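About Fothergill

Hi, and welcome! I started Fothergill in a spare bedroom, after helping my cousins through a skilled migration application that ran to 100 pages and a lot of late-night tea. I'm now a registered migration agent with a small office in Wellard, and I look after families, students and tradies moving to Western Australia.

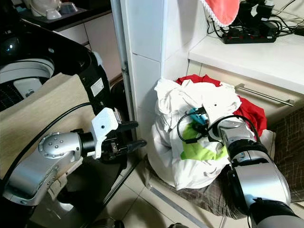 A top-loader with the lid up.

Since opening I've lodged partner, student and employer-sponsored visas, and I still read every form myself before it goes in. First chats are free and run for half an hour – bring your passport and all your questions!
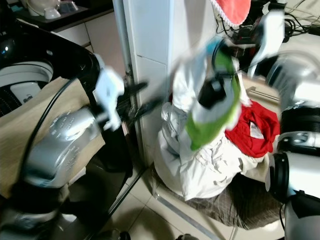 Visas are only half of it, though. My settling-in service covers your first 12 weeks, so we'll sort your tax file number, Medicare, school enrolments and a rental. I'm happy to talk through the dull household stuff too, like whether to buy a top-loading washing machine with a black lid or hold out for something fancier (I have opinions). Email me any time and I'll get back to you within 3 working days.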